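Tomberg Street food court to reopen in January

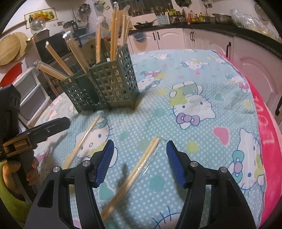 Vol. 3, No. 70

The Tomberg Street food court will open again in January, more than a year after the old hall was closed for drainage and wiring work. Larero Properties, which holds the lease on the building, confirmed the date in a notice posted at the front doors on Nov 24, 2024.

Most of the former stallholders are coming back. The noodle counter and the dumpling kitchen will keep their old spots along the laneway side, and Agbayani Bakery will move from the rear of the hall to the corner nearest the tram stop. The bakery has been trading out of a rented kitchen in the meantime, selling mainly to cafes, and says it will go back to daily counter sales from the first morning.

The fish and chip shop will not return. Its owners have retired and the space will be used for extra seating until a new tenant is found. Larero said it had received several enquiries but had not signed anyone.

Seating was one of the main complaints before the closure. The old hall had fixed benches and not much else, and at lunchtime people often ate standing up or took their trays outside. The new layout has room for 100 diners, with 70 of those seats indoors and the rest under the awning on the laneway. Prams and wheelchairs will be able to get through from both entrances, which was not possible when the benches were in.

Stallholders have also agreed to cut back on throwaway items. Plastic forks and spoons will go altogether and metal cutlery will be washed on site. Wooden chopsticks will stay, as the dishwasher is not suited to them, but they will be handed out on request and there will be a bin for used ones near each exit. Takeaway containers will cost a little extra, with the amount left up to each stall.

Rent has been a sore point during the works. Under the new agreement, stallholders will pay a reduced rate for the first 3 months and then move to a rate based partly on takings. Traders who spoke to this paper said they could live with it, though two of the smaller stalls said they would have liked the reduced rate to run through to winter.

The work took longer than planned. Builders from Varnero Construction found that the main drain ran under the cool room and not beside it, as the old plans showed, and the floor had to be lifted a second time. The cool room has since been rebuilt against the back wall – a change that also gives the kitchens a wider loading area.

Neighbours on the laneway had asked for earlier closing times. The hall will shut at nine on weeknights and ten on Fridays and Saturdays, and deliveries will not be allowed before six in the morning.

Parking behind the building stays at two hours. The 943 bus, which was moved to the next block during the works, will go back to its usual stop outside the hall on the day it opens. Opening hours for each stall will be posted at both entrances before Christmas.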